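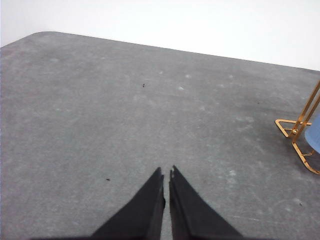 Figure 3.1 View from the wrist camera, with both fingertips over the gray surface and a gold-colored stand at the right.

Chapter 3
Gathering Demonstrations

A learning system can only copy what it has been shown. In Chapter 2 we treated the examples as given and looked at how a policy is fitted to them. We now turn to how the examples are made.

A demonstration, in this book, is one complete run of a task by a human operator, stored as camera images together with the arm's joint positions and the gripper opening. The running case is the Stollwood set, recorded by Verena Nägeli and Konrad Wallner. It holds 2835 demonstrations, of which 2090 were kept for training.

Section 3.1 covers the choice of task and the starting positions of the objects. Section 3.2 deals with the operator: how much practice is needed before recording, and when to stop for a rest. Section 3.3 sets out rules for rejecting a run. Readers with access to an arm should record 20 runs of a simple placing task before going on to Section 3.3, and keep the bad ones.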